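关于共享办公场所声环境管理的若干思考

2025年4月20日
作者：So-ying Mok

本人从事办公场所运营管理工作多年，去年11月起负责Bemley办公楼三层的使用协调事宜。该层由四家机构共同租用，工位与会议室混合布置。接手之后收到的第一份书面意见，内容即为噪声。此后陆续收到的意见，大半仍与声音有关。现将这段时间的观察与做法整理成文，供同业参考，文中观点仅代表个人，不代表所在单位。

首先应当说明，办公场所的声音问题与通常所说的噪声污染并不完全相同。道路、施工及设备产生的声音，可以用声级加以衡量，也有相应的限值可循。开放式办公区内的谈话声，声级往往不高，却最容易引起不满。人在阅读或撰写文稿时，对能够听懂的语言格外敏感。一段听不清内容的低语尚可忽略，一段字字清晰的电话则很难不去听。因此，单纯以“降低音量”为目标的管理措施，收效有限。

本层早期曾张贴过一份公约，要求各机构人员“保持安静”。公约执行约两周，走廊内的谈话确有减少，茶水间的谈话却相应增加，而茶水间恰与一间小会议室相邻。会议室使用者随即提出投诉。该公约后来未再续用。本人认为，其不足之处在于只规定了不应做什么，没有说明需要交谈的人应当到何处去。

经与各机构商议，我们将全层划分为三类区域：安静工作区、一般协作区和通话区。安静工作区不接听电话，手机调至振动；一般协作区允许正常音量的交谈；通话区供电话及视频会议使用，可预约，也可临时使用。划分方案并不复杂，讨论过程却相当漫长。争议集中在通道两侧的工位归属，各机构均希望将其列入安静工作区，而通道本身难免有人往来。最终的处理办法是将通道沿线一律列为协作区，安静工作区整体后移，靠近北侧外墙。

区域之间的分隔，涉及材料选择。常见做法有实体隔墙、玻璃隔断、织物屏风及书柜等。实体隔墙隔声较好，但影响采光，且改造手续较多。织物屏风吸收部分中高频声音，对直达声的阻挡取决于高度，坐姿状态下若低于头部，作用甚微。书柜兼具储物功能，背面如不封板，声音仍会穿过。玻璃与半透明板材在采光方面有明显优势，其隔声效果则与厚度、层数及四周密封情况密切相关。 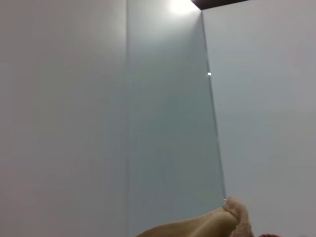
图：白色墙面与半透明板面相接处。

实践中，隔断的薄弱环节多在边缘。板材本身即便质量可靠，若与墙体、顶棚、地面之间留有缝隙，整体隔声性能也会大打折扣。我们在验收一间通话室时，门扇和板材均符合约定，室内谈话在室外仍清晰可闻。逐一排查后发现，问题出在吊顶上方：隔断只做到吊顶高度，未延伸至楼板，声音由吊顶内部绕行。施工单位Vollex随后补做了上部封堵，并在门底加装密封条。此项返工本可避免，责任在于我方的技术要求中未写明隔断的终止高度。建议同业在招标文件中将此条单独列出。

另一项容易被忽视的因素是混响。硬质地面、平整墙面与裸露顶棚组合在一起，室内声音反射较强，说话者听到自己的声音模糊，往往不自觉地提高音量，旁人随之提高，最终全室嘈杂。协作区改造前即属此种情形。我们在顶棚下方悬挂了吸声板，并在会议桌附近铺设地毯。改造总面积为443平方米，其中并非每处都需处理，吸声材料主要集中在交谈频繁的位置。

关于掩蔽声系统，各方意见不一。该类系统通过扬声器播放平稳的背景声，使远处谈话变得不易听清。负责人力事务的Anjana Samarakoon女士对此持保留态度，她指出，部分员工佩戴助听设备，额外的背景声可能增加其听取谈话的困难。本人认为这一意见十分中肯。目前仅在安静工作区的一小部分试行，音量固定，不随意调整，且事先征求了该区域全体使用人员的同意。试行结果尚待整理，此处不作评价。

今年年初，我们就分区方案开展了一次书面调查，发出问卷100份。多数意见支持保留分区，同时提出两点不满。其一，通话室数量不足，上午时段尤为紧张，常有人在门外等候。其二，视频会议参加者不佩戴耳机，对方声音经电脑扬声器外放，影响邻近工位。第二点原以为属于个人习惯，后来了解到，部分机构并未向员工配发耳机。统一采购后，相关投诉有所缓和。可见某些看似行为规范方面的问题，根源在于设备配置。

问卷中另有37份附有手写意见，篇幅长短不一。其中一份谈及键盘声，言辞恳切，写满整页。也有同事来信表示，过分安静令其不安，连翻动纸张都有所顾忌，希望区域之间保留适当的过渡。这一要求与前述意见方向相反，却同样合理。管理者不宜假定所有人对安静的需求一致。同一个人在不同时段、从事不同工作时，需求也会变化。

在日常管理方面，现行做法如下：

通话室单次使用以一小时为限，如后续无人预约，可以继续使用。

打印机、碎纸机集中放置于设备间，房门保持关闭。

生日会及其他集体活动安排在一般协作区，提前一日在公告板告知。

对声音有异议者，可直接与当事人沟通，也可向运营管理人员提出，由管理人员代为转达，不披露提出者姓名。

最后一项看似细微，实际使用最多。同一楼层内分属不同机构的人员彼此并不熟悉，当面提醒容易产生误会。由第三方转达，措辞也较为平和。本人起初曾拟定统一的提醒函格式，使用后发现过于生硬，收函者往往以为受到正式警告，现已改为口头说明。

下一阶段的工作重点是增设两间通话室，位置拟定于Lidik会议室东侧。该处邻近电梯厅，声环境本不理想，不适合安排固定工位，用作通话室较为合适。需要解决的是通风。小型密闭房间若送风不足，使用者多会将门敞开，隔声措施便形同虚设；若送风量过大，风口噪声又会干扰通话。设计单位提出在风管内增设消声段，方案及报价仍在核对之中，待各机构书面确认后安排施工。施工期间，电梯厅一侧的通道将临时改由南侧通行，具体时间另行通知。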